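Bamora publishes room clearance standard for furnished lets

New written procedure sets the order of work for bedrooms between tenancies and covers sorting, bed linen, fitted furniture and desks

Bamora, the property services company, has published a written standard for clearing and resetting furnished single rooms. The document, titled the Stolard procedure, applies from May to all rooms the company services under contract, and replaces the separate checklists previously used at each site.

The procedure covers rooms let with a bed, a wardrobe, a desk and at least one set of drawers. It does not cover shared kitchens, bathrooms or corridors, which remain under existing cleaning schedules.

Bamora services around 1,000 furnished rooms, most of them in student and short-term worker housing. A review of 300 room records found that the commonest cause of a repeat visit was rubbish left in or under bedding after the linen had been collected. Paper cups, snack packaging and carrier bags made up most of the items reported. Of the rooms reviewed, 103 needed a second visit before handover.

"The old checklists started at the door and worked round the walls," said Iveta Ďurica, head of operations at Bamora. "The bed came last on most of them. By then the bags were tied and the trolley had moved on, so anything found in the sheets had to be dealt with separately. The new order puts the bed first."

Under the Stolard procedure, the bed is treated as the first work area. Loose waste on the mattress is gathered towards the centre of the sheet before any linen is moved. Duvets are drawn to one side and left on the bed until the waste has been lifted. Pillows stay at the headboard. Linen is stripped only when the sheet is clear, and each piece is shaken out over the mattress before it goes into the laundry sack.

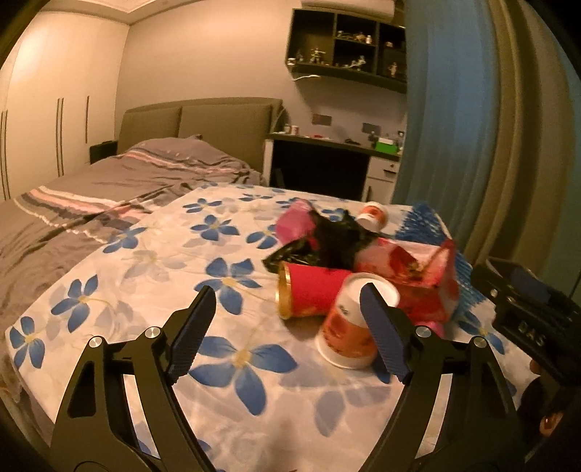

Waste is lifted one piece at a time. Bamora tested the alternative of folding the sheet inwards and tipping the contents into a sack, and rejected it on two grounds: mixed waste could not then be sorted, and part-full drinks containers leaked onto the linen. Cups and canisters are to be checked for contents before they are moved, whether they are standing, lying on their side or upside down.

Sorting takes place at the bedside into three streams. Paper and card, including torn boxes, go into the first. Rigid containers go into the second once empty. Plastic bags and soft film go into the third. Crumpled bags are opened and checked before disposal, as small personal items are sometimes left inside them. Paper cups are placed with general waste unless the building has a separate cup collection.

The second work area is the desk and any drawer unit beside it. Mugs and other crockery are returned to the kitchen. Boxes and small items are removed from the desk top and checked against the room inventory. Items not on the inventory are bagged, labelled with the room number and held by the site office. Drawers are opened fully, emptied and wiped, and handles are tested for looseness by hand.

The third work area is the wardrobe. Doors are opened in turn from left to right. The inside of each compartment is checked at floor level and on the top shelf. Bedside shelves fixed to the headboard or wall are checked at the same stage, and fixings are tightened where needed. Upholstered headboards are vacuumed with a brush head and must not be wetted. Wall switches and panels are wiped with a dry cloth only.

Floors are done last, after all linen and sacks have left the room.

The procedure runs to 11 pages and includes a single-sided summary for use on site. It was drafted with Clolla, which supplies linen to several of the buildings concerned, and was trialled in the Štěpánek residence before release. Clolla asked for the shaking-out step to be added after hard objects were found in returned duvet covers.

"Patterned and striped linen hides small items well," said Oľga Čierny, technical manager at Clolla. "A receipt or a bottle top on a plain sheet is easy to see. On a floral print it can be missed by a careful person in good light. We asked for every piece to be shaken out, whatever its colour, and that is now in the text."

Room records will be kept in a revised format. Each record will show the start and finish time for every work area, the number of sacks removed and any damage noted. Photographs are required only where damage is reported. Supervisors will check a sample of finished rooms at each site, beginning with the bed and following the same order as the procedure.

Training will be given on site in sessions of half a morning. Staff already working for Bamora will attend before using the new record sheets. Agency staff will work alongside a trained colleague until they have completed the session. The site summary is to be kept on the linen trolley.

Bamora will review the procedure after its first full changeover period. Comments from site teams will be collected by the operations office, and any changes will be issued as numbered amendments.

Copies of the Stolard procedure are available to landlords and managing agents on request from the Bamora operations office.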